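The Green Table: Odds and Ends from the Back Room
Gallery | 2 pictures | Filed under: Around the House

Regular visitors will know the big collection by now. For anybody new, this site has been cataloguing the contents of one household since before it was sensible to do so, and the running tally stands at 2,679 objects, of which perhaps a third have a purpose. The Duggan Street house is not large. It simply refuses to let go of a container with a decent lid.

This page belongs to the bottles, with a guest appearance. They have lived on the laundry shelf, on the windowsill, in a Mokach biscuit carton and, for one difficult winter, in the car. On Wednesday they got the green table for a bit, and I must say the colour flatters them. Most things look more important on green. Snooker has been getting away with it for years.

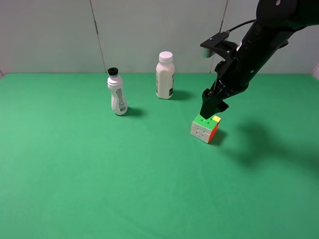 Two white bottles, one with a waist and one without. Black cap at left, white cap at the back.

The one with the waist is my favourite, and I won't pretend otherwise. Somebody was paid to put those curves in. There would have been meetings. I like the black cap as well, with its ridges like a little gearwheel, which promises a great deal more engineering than you get when you unscrew it.

Its neighbour is the plain sort, smooth sides and a sloping shoulder, the kind of bottle that turns up to a party in a grey jumper and leaves at nine. My other half prefers it. We have agreed not to discuss this in front of visitors.

A few readers have asked why we keep plastic bottles at all when there is a perfectly good recycling bin outside the door. The short answer is that the lids fit. Anyone who has owned a drawer of lids that don't fit will understand, and anyone who hasn't can go and look at the teaspoon gallery, where there are 34 teaspoons and no two of them on speaking terms.

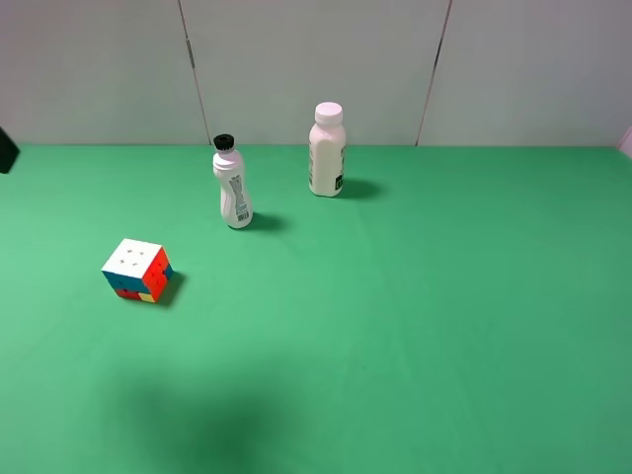 Same bottles, same puzzle cube. White face up, and far from solved.

The cube is on loan from the toy cupboard, where it has been somebody's unfinished business since the Prokby holiday. It rained for the whole week at Prokby. The cottage had a jigsaw of a harbour (1,000 pieces, in theory) and a radio that picked up one station, so the cube got a fair workout from everyone, and every one of us made it worse. I had one side done by the Friday and was insufferable about it at dinner. I have since learned that one side is the easy part.

I put it on this page for the colour. A gallery of white bottles is a hard sell, even to the sort of person who reads this site, and a bit of red and blue does no harm at the front of the table.

Still to be sorted, in no particular order: the Gornik tins (7 of them, all dented at the same corner, a mystery for another page), the string, the other string, and a bag of keys for which we no longer own the doors. I had hoped to get the tins up by November. The tins have heard this before.

If you recognise the waisted bottle and know what it was called in the shops, drop a note in the guestbook. Please don't send more bottles.

Previous gallery: Teaspoons, Unmatched
Next gallery: Tins (coming soon)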